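I get asked whether a machine can do my laundry yet. My answer in March is the same as last year: some of it, slowly, if you're patient.

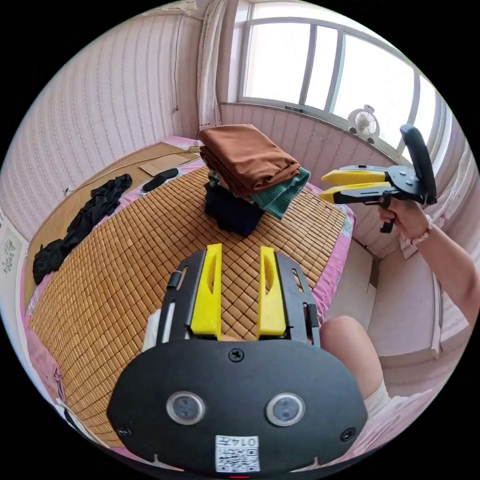 *Folded clothes on the bamboo mat, one black piece still in a heap.*

Folding is the chore I keep coming back to. A plate has one shape. A shirt has a new one every time you drop it. I read a Brevska write-up that claimed 600 folds with towels only, and towels are the easy part.

Brown is easy to pick out on a tan mat. Black on navy is much harder, even for me at 6 in the morning.

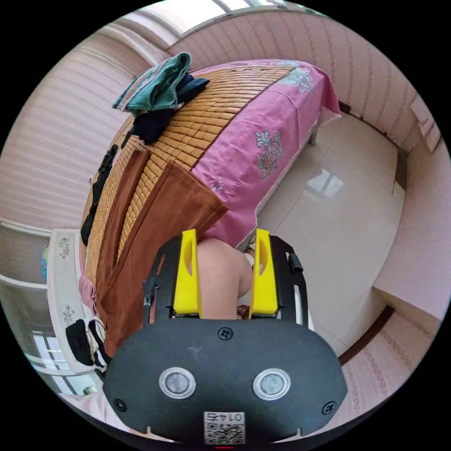 ## Where it gets stuck

Picking one thing out of a pile is worse than folding it. Sleeves catch, and two black tops look like one.
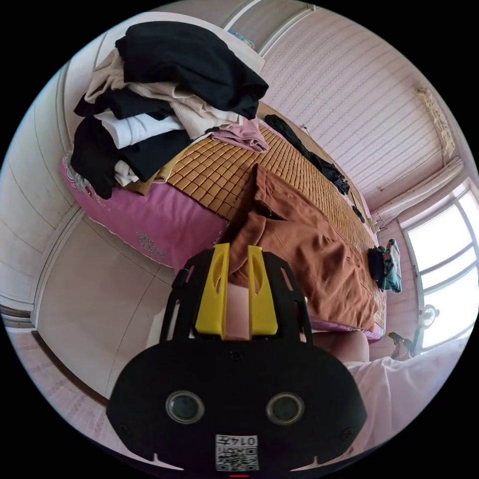 *The big pile, with the rust-brown one laid out in front.*

Collars are my other test. They flip under and you have to pinch the cloth close to the seam. Two fingers can do it, but I'd want two hands working together. 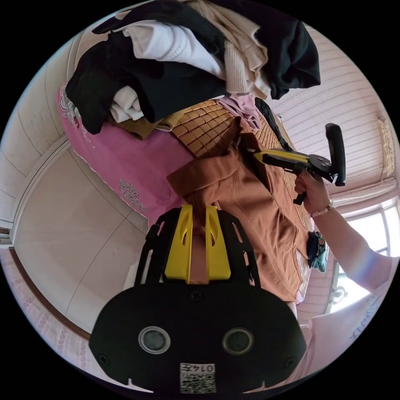 *Two grippers, one brown garment, collar at the far end.*

So I still fold my own. I'd pay for something that only did T-shirts. Next post is on the Lenihan dishwasher loader.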